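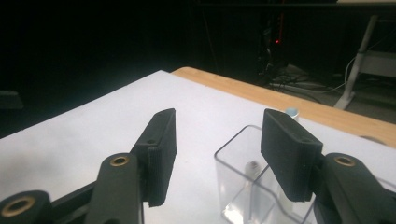
Why do people hang on to tubes and small bottles they've stopped using?

Mostly because there's a little bit left, and throwing out a little bit feels worse than storing it. That was the answer we got over and over, in nearly the same words, from people with very different bathrooms.

3. What we found on the table

3.1 How the sorting went

I should say up front that I went into this part of the study expecting to be bored. Indrek Bite had run the February visits and I'd only seen his notes, which were mostly lists (cream, cream, drops, sunscreen, cream). Then I sat in on my first sorting session and stayed 90 minutes past the time I'd promised to be home!

We kept the setup simple. Each household brought whatever lived in the bathroom cabinet, the nightstand and the travel bag, and we put it all out on a table. People then made three groups: use it, don't use it, can't decide. We didn't tell them what any of those words meant, and I'm glad we didn't, since half the good material came out of the arguments. One couple from the Kalniņš apartments spent a long time on whether a sunscreen you only touch on vacation counts as something you use. (They never agreed. We coded it as undecided and moved on.)

Across all the households we ended up with 215 items. The undecided group was the biggest, which surprised Indrek and didn't surprise me at all, having seen my own cabinet.

3.2 Things standing, things lying down

Bottles stand up and tubes mostly don't, and I've come to think this matters more than the size of the cabinet. Something that stands gets a spot. You can put it in a cup or on a shelf edge and it stays where you left it, facing the way you left it. Something that lies down slides under other things, and then you buy a second one. Figure 1 is a plain white squeeze tube lying on its side, and with the round cap end toward you, there's very little to tell you what it is. The printing that might help is up by the crimped end, in lines so small that I'd want my glasses and a lamp. The other lettering across the middle is pale gray on white, so it isn't much of a help either. Priit Baranauskienė, who coded the labels with me, started calling these "cap-first" tubes, and the name stuck. When people hesitated over a cap-first tube they nearly always picked it up and turned it over before saying anything, even in cases where they told us later they'd known all along what it was.
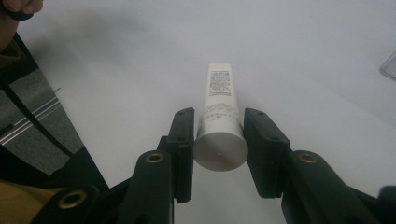 Figure 1. White tube lying on a white tabletop, cap end nearest.

We tried a small side test with this. Eight of the households agreed to keep their tubes upright, caps down, in any container they already owned. We didn't hand out containers, because we'd read the Rasov storage report and didn't want to repeat their problem with people liking the free box more than the idea. Folks used mugs, jars, a pen holder, and in one case a big plastic Tritosport bottle with the top sawed off, which I thought was pretty great. At the follow-up, most of them were still doing it. The ones who quit all gave the same complaint: a nearly empty tube goes limp and flops over the side, and then it looks messy, and then you're back to the drawer.

3.3 The nearly empty ones

That brings me to the part I'd do differently. We asked people how much was left in each tube, and they were terrible at it (so were we). A rolled-up tube looks empty and a fat one looks full, and neither look is worth much. Priit suggested weighing everything, and we did start to, but our kitchen scale drifted so badly that I've left those numbers out of this section completely. The Jader group used a proper bench scale for their cosmetics study and I wish we'd borrowed one before we started.

What I can report is what people said. "There's still some in there" was the usual reason for keeping a tube, and it came up just as often for products the person openly disliked. One woman kept a hand cream whose smell she couldn't stand. She'd moved it through two apartments. When I asked if she'd ever finish it, she laughed and put it in the undecided group, next to the other one just like it.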